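Widville House Letter, 20 Feb 2023

FROM THE ROOMS: ONE BLANKET, ONE MAT AND A SHELF THAT IS ALWAYS FULL

by Juwita Chin

In the last letter I asked the readers to write to me about the one thing in their room that they take care of the most. I expected plants. I received one letter about a plant, one about a rice cooker, and several about bedding. So this time the item is about bedding, and I will keep the rice cooker for March.

For those who moved in recently, I should explain how our upstairs rooms are arranged. They are small. Most of us who live on the upper floor sleep on the floor, on a mat, and in the morning the bedding is folded and put away so that the same place can be used for sitting, for eating and for ironing. When I came to Widville I had never lived like this. In my parents' home the bed was a very large bed, it stood in the same place for all my childhood, and I did not think about it at all. It took me a whole winter to learn how to fold a thick blanket properly, and I still do it more slowly than my neighbors.

The longest letter came from Anežka Šimko. She wrote four pages by hand, and with her permission I give here a part of them.

"I bought my winter blanket at the market in Nitlow, in my first cold month here. The seller had two, a plain brown one and one with flowers. I took the plain one in my hands, then I put it back. A room with a plain blanket is a room where you are only waiting for spring. I paid 20 for the one with flowers, and the seller gave me also a pillow cover, which I do not use."

She writes further that a quilted blanket should not be folded in the same lines every time, because the filling becomes thin there. She folds hers in three one week and in four the next. I did not know this. I have always folded mine in half and again in half, and when I looked at it after reading her letter, I could see the two lines very clearly, like in an old map.
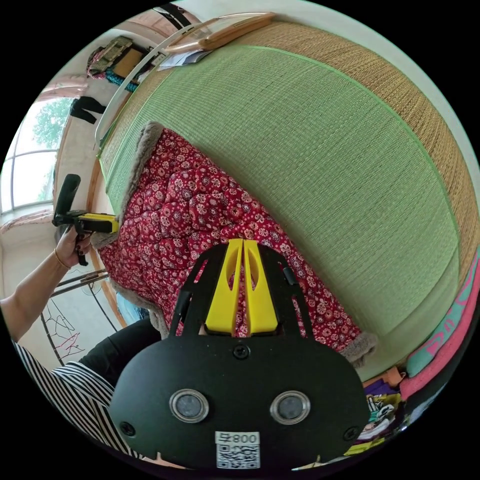 Red quilted blanket with fleece trim, on a light-green tatami mat. Upstairs, by the window with the pink curtains.

I like how the red goes with the green. I would never choose these two colors together in a shop, but with the small white and pink flowers between them it is a very friendly combination. The woven border of the mat is also nice. My own mat has a dark cloth border, and it collects every piece of thread in the house.

Now to the practical part, which I collected from four letters and from a conversation on the stairs.

About fleece edges. Melur Lau says that they should be brushed before washing and again after drying, with a soft clothes brush and always in one direction. If they are washed without brushing, the fleece makes small hard balls, and then you can only cut them off with scissors. She hangs her blanket over two lines with a space between them, so the air can go through the middle. On one line it takes two days to dry in this season, and the inside begins to smell.

About the mat. Please do not wash it with a lot of water. Wahyudi Lubis, who worked many years in the Maltero guesthouse and cleaned such mats every morning, wipes his with a cloth that he has twisted until no drop comes out. He wipes along the weave and never across it. For crumbs he uses a broom, also along the weave. After this he leaves the window open until lunch. If something is spilled, he puts salt on the place, waits a little, and brushes the salt away. I tried it with tea and it was good. With soy sauce I had less success.

He asked me also to write that the mat should be lifted from time to time and leaned on the wall. In our rooms the floor under it is cold, and in winter it can become damp there without anybody seeing it. I lifted mine the same evening. It was dry, but I found an earring, two coins and a letter from the bank.

About drying in the room. Many of us keep a metal rack by the wall with hangers on it, and this is allowed. I have one too. Only please leave the window open a little when you have wet clothes inside. The wash line in the yard is free most mornings, and the list for it is hanging near the mailboxes.

About shelves. The shelf above the window is the place where, in our rooms, everything goes that has no other home. Bags go there first, and then some small thing goes near the bag, and after one year you need a chair and a lot of patience to find your swimming suit. Fikri Tarigan wrote to me only two sentences, and both were about this. "I take everything down from the shelf when I change the winter blanket for the summer one. What I did not touch since the last time, I give away." It is a good rule. I have followed it once. The things I gave away were a kettle without a lid and a bag which I bought for travel and never traveled with.

On the subject of giving away: the exchange table will be in the downstairs hall again in March. Blankets, curtains, cushions, hangers and trays are all welcome, if they are clean. Please do not bring mattresses, we have no place for them. If you have a thick blanket and you do not know how to carry it down, tie it with two belts and take it by the belts. Anežka showed me this on the stairs and it is much easier than to carry it in the arms and not see the steps.

Some of you asked about the price of washing a big blanket outside the house, when it does not go into our machine. The laundry on Wibisono Street takes 1,000 for a single blanket and 2,000 for a double one, and they return it folded in paper. They need four days, so do not bring the only blanket you have. For my taste they use too much perfume. If you ask for no perfume when you hand it in, they write it on the ticket.

I received also one question to which I have no answer. A reader from the lower floor, who did not sign the letter, wants to know how to keep a futon blanket straight on the mat during the night, when it wishes always to travel to the wall. Melur says to put it with the pattern down, so the smooth side is not on the sheet. Wahyudi says to sleep more quietly. If somebody has another method, please write it and leave it in my mailbox, and I will print it next time together with the rice cooker.

One correction to the last letter. I wrote that the key for the drying room is with Fikri. It is with Melur. Fikri had many visitors because of my mistake and he was polite to all of them.

Letters for the March issue can be left in my mailbox or pushed under my door. Please write clearly, and if you send a drawing of your room, write your name on the back of it.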